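**Unit 4, session 2 – Rules for arms that handle soft things**
Notes by Rokeya Gunawardena. Revised 04/01/2021.

Read the Titon hand-out before you read this one. It is the cell rule book most of you will meet on placement, and I want you to have formed your own opinion of it before you hear mine.

### 4.1 What a rule is for

Most cell rule books I have been handed were written for hard parts. A bracket has a fixed shape, a known weight and an edge in the place the drawing says. Somebody then takes a cell built for brackets, puts cloth in it, and carries the rule book over with the word "part" left in. Titon's book has 243 clauses. I have marked the ones that mention anything that bends, and there are 15.

You will hear that the rest "apply in spirit". Ask which ones, and ask how an inspector would check a spirit. A rule you can't test is a wish, and you should mark it as one in the margin when you review.

### 4.2 The grip clause

Titon clause 31 says the gripper shall "hold the part securely at the designated pick point". For cloth, every piece of that is doubtful. What is secure? A cloth can be held by two threads and still come along for the ride. Where is the pick point, when the corner has moved since the last cycle? Hussam Matar, who wrote the Zemus version, swapped "designated pick point" for "a corner or edge found during the current cycle". I think his wording is better. I don't think it is good. It says nothing about what counts as found.

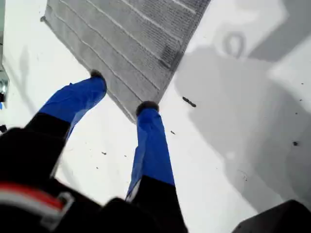

*Fig. 4.1. Two-finger gripper at the lower corner of a grey cloth, fingertips at the edge.*

Look at Fig. 4.1 with clause 31 beside you and try to write "pass" or "fail". Both dark tips are at the fabric. You can't say from a still whether the fingers will close on one layer, on a fold, or on nothing much. Any sign-off sheet that takes a photograph as proof of grip should be sent back. Zemus accepts one photograph per batch. I have asked why and had no answer I could repeat in a lecture.

### 4.3 The clean surface clause

Now the surface. Clause 58 asks for a work surface "free of visible debris". In the same figure there are small dark specks on the white, and one longer fragment just to the right of the cloth's lower corner. Read strictly, the cell stops. Read the way people do read it on shift, it runs, and the clause teaches everyone that the book is for show.

I would sooner have a weaker rule that gets kept:

- wipe the surface at the start of each batch and after any spill or dropped item
- stop for any fragment a fingertip could trap against the cloth
- log the stop, with the operator's initials

The second point still needs a size limit. Propose one and defend it. "Visible" is no limit at all, as it depends on the lamp and on who is looking.

### 4.4 Light and shadow

Few books cover this. The gripper and arm in Fig. 4.1 throw a large soft shadow over the right half of the surface, and one of the specks lies inside it. If your cell finds edges by camera, the arm's own shadow belongs in the risk sheet. Tamayo's guide gives it a single line, "lighting shall be adequate". Adequate for what? A person reading a label and a camera looking for a grey edge need different things.

My suggested wording: *the edge check shall be passed with the arm in its pick position, under the lights used in normal running*. It can be tested, and it costs an afternoon.

### 4.5 Fingertip wear

Lerkitz tells buyers to change soft tips "when worn". Their sales sheet shows a new tip and a ruined one, with nothing in between, where every real tip spends its life. Ask for a limit by cycles or by a pull test – preferably both – and keep the old tips in a labelled bag.

### Before the next session

Pick any 23 Titon clauses in a row. Mark each one T (can be tested as written), R (can be tested if reworded) or W (wish). For every R, write the new wording. Don't be polite to the book, but don't mark a clause W only for being badly written. Clause 112 is dreadful English and perfectly easy to test.

Hand in on paper. Late sheets go in my tray until the end of April.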